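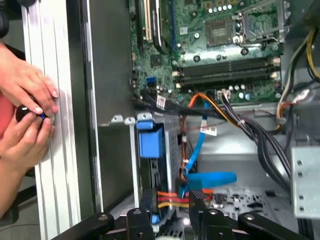 Are night passes at a small ski hill worth it?

snowplow_mom
We moved near Zullholm last May and I'm trying to figure out passes. The night pass is $400 and a single evening ticket is $60. I can probably get out after work twice a week, but I've only been skiing for two winters and the top is at 2,260 feet, so I worry about ice. Anybody done a full season of nights there?

Cotidari
I have! You break even on visit 7, so with two nights a week you're there before the first month is out. It does get slick after 8 pm – get your edges tuned and stick to the lower lifts until you're comfortable. Also check the blackout nights over the holidays, they got me my first year.

grilell_skis
depends on the snow. I just buy tickets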